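**Ninstead, April 28, 2019.** Households in the Clarnar supply area will receive softer water from the end of the spring works programme, after Stonier Water confirmed that its new blending main has passed pressure and quality tests.

The main links the Clarnar borehole, which draws from chalk, with the upland reservoir at Mittal. Until now the two sources have served separate districts. Under the new arrangement they will be mixed at the Ninstead service reservoir before distribution to 1,826 properties.

Stonier said the blend would reduce calcium carbonate hardness in the Clarnar district and raise it slightly in streets formerly supplied by Mittal alone. Customers with dishwashers are advised to reset the hardness dial to the value printed on their next bill. A setting left too high wastes salt; one left too low allows scale to form on the heating element and a white film to dry on glasses and crockery. 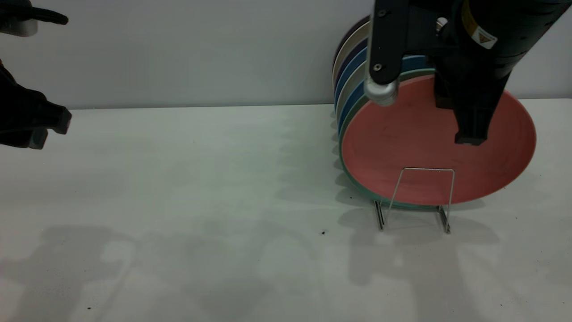
*Plates in a wire rack. Hardness settings affect how crockery dries.*

The main is 753 metres long and was laid in polyethylene pipe beneath the verge of the Mittal road. Work was halted for several days in March when contractors met an uncharted gas service near the pumping station. The route was moved to the opposite verge and the trench at the original crossing was backfilled.

Marcelino Herrero, network engineer at Stonier, said flow from the two sources would be held at a fixed ratio by motorised valves at the inlet to the service reservoir. "If either source drops out, the other can carry the full demand for 40 hours," he said. "Customers would notice a change in hardness, but supply and pressure would be maintained."

Samples will be taken at 52 taps across both districts during the changeover. Results will be posted on the company's website and at Ninstead library. Some discoloured water is possible while the valves are being adjusted. Residents who see it should run the cold kitchen tap until it clears, and should not use the washing machine in the meantime.

Owners of aquariums and home brewing equipment can request a full mineral analysis from Stonier free of charge.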